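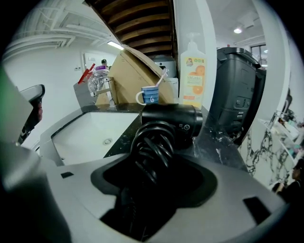 Where to keep the hair dryer when there is no drawer?

Posted by Ysaline Besnard, Friday, October 16, 2026

We have a small sink corner under the stairs, with a black marble counter. My hair dryer always stays there beside the toothbrush mug and the soap, and the cord goes everywhere. I don't want to drill in the marble. What do you do with yours?

Donal Buckley
Hook on the wall. Done.

Quentin Guérin
I had the same problem in my flat in Skellcombe. Please unplug it first and keep it away from the sink. I bought a fabric bag for 8 dollars and hung it on the side of a shelf, 40 inches from the tap. Make the cord in big loose loops and never wrap it tight around the handle, it can damage the wire. Let the dryer cool before you put it in the bag.

Related
How to clean soap marks from dark marble
Shelves for the space under a staircase
My toothbrush mug smells bad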